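How to clear out a shed when you would prefer not to

First, a warning. If you opened this page hoping for a labelling system with pastel lids, you'll be let down by about the second paragraph. My shed in Sonbridge was built in 1982 and, as far as I can tell, nothing had left it since. I spent most of one December getting it back to a state where the mower could go in without a run-up. What follows is the method, minus the swearing.

You will need

A tarp, bigger than you think
Heavy gloves
A broom you don't love
A dust mask that fits
Garbage bags, the thick ones
A trailer, or a friend with a ute
A permanent marker
Something cold in the esky for afterwards

Step 1. Pick the morning

Start at 6 am. A tin shed at midday in summer is an oven with spiders in it, and you will make poor decisions by eleven. Check the forecast for wind as well. I didn't, and a good many of my late-nineties tax records are now in the care of the neighbour's lemon tree.

Step 2. Take everything out

Yes, everything. People try to tidy a shed from the inside, shuffling tins from one shelf to the next, and they are still at it when the grandkids inherit. Lay the tarp on the grass and carry the lot onto it. Work from the door inwards. Bang each box with the broom handle before you pick it up and wait a moment. If something walks out, let it.

Don't sort yet. Don't open anything. Above all, don't sit down with the box of old magazines, which in my case was 39 issues of a fishing monthly from a house where no one has ever fished.

Step 3. Deal with the nasties first

Old paint, pool chlorine, weedkiller with the label gone, car batteries, gas bottles, that jar. Put these in the shade, upright, lids on, well apart from each other. Keep the chlorine away from the rest in particular. Don't tip any of it down the drain or mix half tins together to save space. Most councils have a drop-off day for household chemicals, and most councils have hidden the details somewhere on their website between dog registration and the minutes of a meeting about a roundabout. Persist.

If your shed went up before the nineties and has cement sheet in it, leave the sheet alone. Don't drill it, snap it or sweep up the crumbs. Get it tested. I rang a licensed bloke for mine and it was the best money I spent on the whole sorry business.

Step 4. Sort into four piles

Keep. Give. Scrap. Tip.

You'll be tempted by a fifth pile called Maybe. The Maybe pile is how the shed got like this. If you can't decide, hold the thing up and say out loud what you last used it for. "It came with the house" is a Tip answer. So is "it could be handy", unless you can name the job and the job is this year.

Some rulings, to save time:

Paint tins with a skin on top: nasties pile.
Offcuts shorter than your forearm: Tip. You'll want one next week. Bear it.
Power tools with a frayed lead: have them looked at, or cut the plug off and scrap them.
Two of the same tool: keep the better one. The other goes to the niece who's just bought a place.
Keys to unknown locks: I still have mine. I am not a role model.

Step 5. Scrap the metal properly

This was the one part of the job that paid me. Sort out your copper, brass, aluminium and steel before you go. A magnet tells you most of what you need: if it sticks, it's steel or iron and worth very little; if it doesn't, put it in its own bucket. Mixed loads usually get paid at the price of the worst thing in them, so ten minutes with a fridge magnet is worthwhile. Wash nothing. They've seen dirt.

I had visions of financing a holiday. I financed a pie.

Step 6. Clean the empty shed

Sweep the ceiling, then the walls, then the floor, in that order, unless you enjoy sweeping the floor twice. Look for daylight where there shouldn't be any and mark each hole with the permanent marker. Roof screws with perished washers want replacing now, while you can reach them. Plug the gaps along the bottom edge with steel wool or mesh if you've had mice. You have had mice.

Measure it, too, while you can see the walls. My back wall is 2725 mm, a number I'd been guessing at for years and getting wrong each time I bought shelving.

Step 7. Put less back

Shelves along one wall only. Heavy things at knee height, light things up top, nothing on the floor except what has wheels. Long-handled tools hang. Screws go in jars you can see through, and that is as close to pastel lids as we're going to get.

For everything small that you use often, have one open bin near the door. Resist the urge to have six. One bin, shallow enough that you can see the bottom, and when you can't, it's time to go through it again.

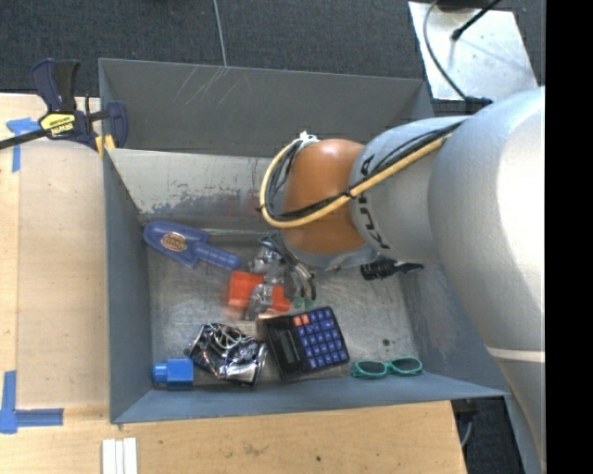
Words and shed: the Dhanial household desk
Filed under: Outdoors, Storage, Regret

A bin like this wants to be metal if it's going to live in a shed. Plastic goes brittle in the heat and splits the first time you drop a hammer in it. Sloping sides are good, as things slide to the middle where you can get at them. Don't fuss about scratches on the bottom.

Step 8. The tip run

Ring ahead for opening hours and what they'll take. Cover the load, tie it down, then tie it down again. Go early or go in the rain, when everyone else has stayed home. Most tips have a salvage shop beside the gate. You may drop things off there. You may not go in. I went in, and came home with a birdbath.

Step 9. Keep it that way

Once a year, before it gets hot, pull out one shelf and do steps four to seven on that shelf alone. It takes an hour. The mower will thank you by starting on the ninth pull instead of the tenth.

Next month: gutters, and why you've been ignoring them.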